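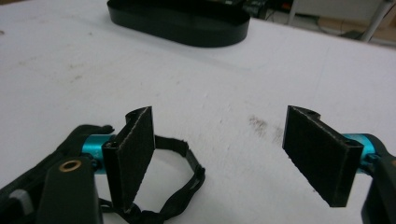 Fig. 1. Black oval tray on a white tabletop.

Unit 8: Table Service, Clearing and Tray Handling
Instructor: Obadia Laizer

8.1 Terms
Tray service: dishes are carried from the pantry to a side stand, then to the guest. Hand service: plates are carried without a tray. A clearing tray is never used for food going out during the same meal.

8.2 Tray shapes
Oval trays are carried at shoulder height on the flat of the hand. Round trays are used for drinks and are held at waist height. Rectangular trays stay in the pantry.

8.3 Loading
Heavy items go in the center, tall items next to them, flat items at the rim. Handles and spouts point inward. Cups and saucers are stacked separately. Maximum load for this course is 10 covers.

8.4 Clearing order
Plates first, then flatware, then side dishes. Glasses remain until the guest leaves. Crumbs are removed before dessert.

8.5 Assignment
Draw a loading plan for a banquet of 100 guests using the Estrella floor plan handed out in October. Mark each side stand and the route to the pantry. Plans are due Nov 27, 2021, in room 1409.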